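My grandmother kept her recipes in a shoebox, and for years I thought that was a terrible way to run a kitchen. Then I inherited the shoebox.
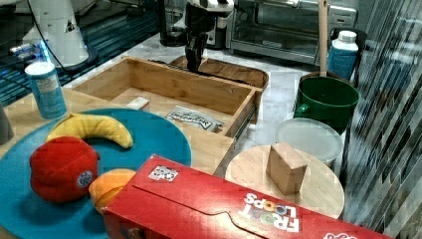
Posted by Kirstin Lindsay in Family & Food
Friday, 2 comments

I spent most of May trying to get the cards into some kind of order. There are 152 of them (yes, I finally sat down and counted!) and hardly any have a title. One just says "Sjöberg cake, more butter," and I have no idea which Sjöberg she meant, the ones from church or the ones with the boat. 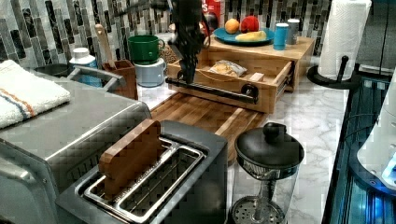 My cousin thinks I should type everything up and be done with it, and I did start. But I kept stopping to read the backs — grocery lists, a phone number, half a letter to Aatos Riihimäki, who used to rent the upstairs room and apparently loved her rye bread.

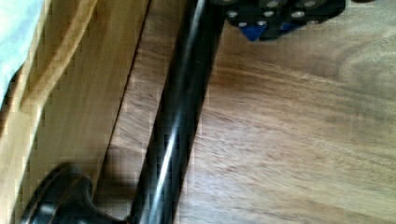
So for now the typing is on hold and I'm baking my way through instead, one card each weekend. The rye is next, if I can work out what "a good handful" meant to a woman with hands that small. If any of you bake rye, please write and tell me how sticky the dough ought to be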